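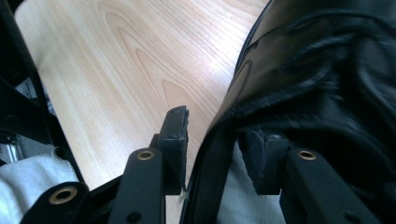 June 10, 2023

Reconciliation day on the Giment account. The opening file had 2374 lines and the custodian's had 9 fewer, so the morning went on matching by hand. Seven of the missing lines were coupon payments on the Ganance loan notes, booked by us on pay date and by them on receipt. The other 2 were a cancelled trade and its reversal, both left in our ledger from last month. Net effect on cash: nil. I have written it up anyway.

The afternoon was the Thongdee facility. The borrower wants the interest cover test moved from quarterly to half-yearly, with the first new test in August. Read the amendment twice. The definition of earnings now lets them add back restructuring costs without a cap — the old wording had one — and the covering letter doesn't mention it. Sent a note upstairs with the two clauses side by side. My own view is that we agree to the timing and refuse the add-back.

Dikia still trades at 91 and I still can't see why. Recovery on the senior tranche should be better than that on any sensible valuation of the property, but the last set of accounts is old and the auditor has changed. Left the mark alone. I don't want to move a price on a hunch and then have to defend it at month end.

Slow spreadsheet again after lunch. Split the cash flow tab out into its own file, and the recalculation is now quick enough to use.

To do: chase the custodian about booking dates, ask for the Dikia valuation report, renew my exam registration.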